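Gruscombe rouvre son atelier de récupération de disques durs

L'atelier de réemploi informatique de Gruscombe a repris ses activités en décembre, après 3 mois de fermeture pour travaux. Les habitants peuvent de nouveau y déposer leurs anciennes unités centrales et leurs disques durs, à l'accueil du rez-de-chaussée, jusqu'à 18 heures.

La fermeture a permis de refaire l'installation électrique et d'agrandir la zone de démontage. Deux établis ont été ajoutés au fond de la salle, l'un pour le tri du matériel entrant, l'autre pour l'effacement des données. Le local partage désormais son entrée avec l'association Flulgate, qui répare des petits appareils ménagers.

Le travail porte surtout sur des ordinateurs de bureau cédés par des entreprises. Le cabinet Stüber, qui renouvelle son parc, a remis un premier lot avant la réouverture. Les disques sont sortis des machines, vérifiés, puis effacés. Ceux qui passent le contrôle repartent dans des postes reconditionnés — les autres sont mis de côté pour le broyage.

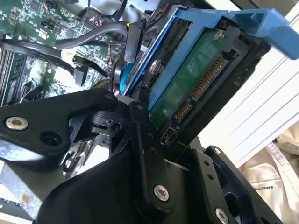

« Le démontage va vite quand les disques sont montés sur des berceaux en plastique, sans vis à chercher au fond du boîtier », explique Amber Parsons, responsable de l'atelier. Les modèles à connecteurs SATA sont les plus demandés. Les disques plus anciens, à nappe large, sont encore acceptés, mais ils ne sont plus remontés dans les postes destinés à la vente.

Avant tout effacement, le numéro de série est relevé et inscrit sur une fiche. Le déposant peut demander un certificat, envoyé par courriel une fois l'opération terminée. Il faut compter presque 12 heures pour les plus gros volumes, et l'effacement se fait le plus souvent la nuit. Les berceaux et les vis restent avec le boîtier d'origine, afin que la machine puisse être remontée sans pièces manquantes.

Les ordinateurs remis en état sont vendus sur place ou prêtés à des écoles par l'intermédiaire du réseau Tetar. Les postes prêtés sont livrés avec un écran et un clavier, dans la limite des stocks.

Le dépôt est gratuit pour les particuliers. Les entreprises doivent prendre rendez-vous et fournir une liste du matériel. Les écrans cassés et les imprimantes ne sont pas repris — ils doivent être apportés à la déchetterie. Les disques externes sont acceptés avec leur câble d'alimentation.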